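Water hardness, a thread. I moved from Eton to Drelletthorpe in September and my descaling interval dropped by more than half. Notes on why, and on what the numbers on a utility report mean. 1/14

Hardness is dissolved calcium and magnesium. Most reports express it as calcium carbonate equivalent in mg/L, even though very little of it is present in the water as carbonate. It's a bookkeeping unit. 2/14

US reports sometimes use grains per gallon. One grain per gallon is 17.1 mg/L. If your softener manual asks for hardness and you type in the mg/L figure, it will regenerate far too often and burn through salt. 3/14

Temporary hardness is the part paired with bicarbonate. Heat the water and bicarbonate breaks down to carbonate, CO2 leaves, calcium carbonate drops out. That is kettle scale. 4/14

Permanent hardness is the part paired with sulfate or chloride. Boiling does not remove it. Two towns can report the same total and scale a kettle at very different rates. 5/14

So the line to read is alkalinity, next to total hardness. If alkalinity is the lower of the two, it sets the ceiling on temporary hardness. Drelletthorpe publishes both, on page 41 of a PDF with no index. 6/14

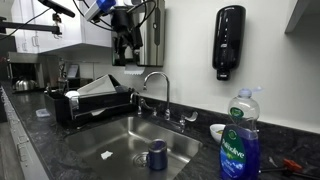 Kitchen sink, mug upside down by the drain.

Spots on steel are a separate mechanism. A drop evaporates and leaves everything that was dissolved in it, permanent hardness and sodium included. A softener changes which salts you get — it does not get you to zero. 7/14

Softened-water spots wipe off with a damp cloth, as sodium salts dissolve again easily. Calcium carbonate wants acid. Citric works, and smells better than vinegar. 8/14

Keep acid off marble and limestone, which are calcium carbonate themselves and will etch. Do not mix it with bleach under any circumstances. 9/14

Test strips: fine for "soft" or "hard," poor for anything finer. I used a Kimaro drop-count kit. You add titrant until the sample goes from red to blue and multiply the drops by the factor on the card. 10/14

Do 2 titrations per sample. If they disagree by more than one drop, do a third. Run the cold tap first, and sample upstream of the softener if the house has one. 11/14

TDS meters do not measure hardness. They measure conductivity and apply a conversion factor. A pen reading 600 ppm could be hard water or softened water with plenty of sodium in it. 12/14

Magnetic and "electronic" conditioners: I ran a Zaltholm clip-on unit on the cold feed for a full descaling interval. Same kettle, same kitchen, no difference I could weigh. One house, one unit, so take it for what it is. 13/14

My log is a spreadsheet, 3,686 rows, mostly kettle cycles with water volume and element-on time. I'll post the file once I've fixed the column where I switched units partway through. 14/14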